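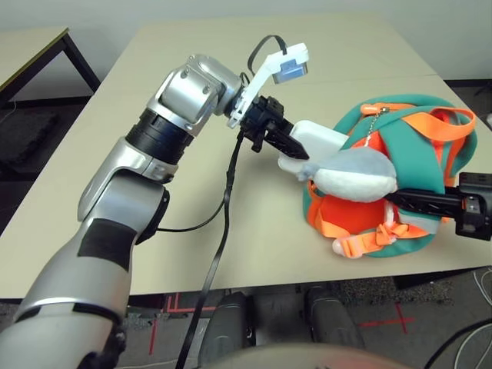

Table (furniture)

A table is a flat top held up at a handy height by legs, a pedestal or trestles, and I've been writing these household entries long enough to say it's my favourite one to do (chairs get all the attention!). The word comes to us from the Latin tabula, a board or plank, and for a good stretch of the Middle Ages that's pretty much what people ate off: boards laid across trestles, then packed away after the meal so the hall could be used for something else.

Types

Dining tables you know. A gateleg has hinged flaps propped on swinging legs, and I grew up doing my homework on one in Ballarat, forever kicking the gate shut and dropping the flap on my lap. A drop-leaf works much the same way but uses brackets, and a nest of tables is a set that slides one under the other. Then there's the trestle, still going strong at every school fete.

Height and size

Most dining tables stand a bit over 70 centimetres high. My own seats 14 if 2 of them are kids and everyone keeps their elbows in.

Care

Colour fades near a sunny window, so turn the table now and then. Damilola Eze, who restored mine, swears by beeswax and an old flannelette sheet, and I've never had a white ring she couldn't shift.

See also: Bench, Desk, Sideboard

Last revised July 2023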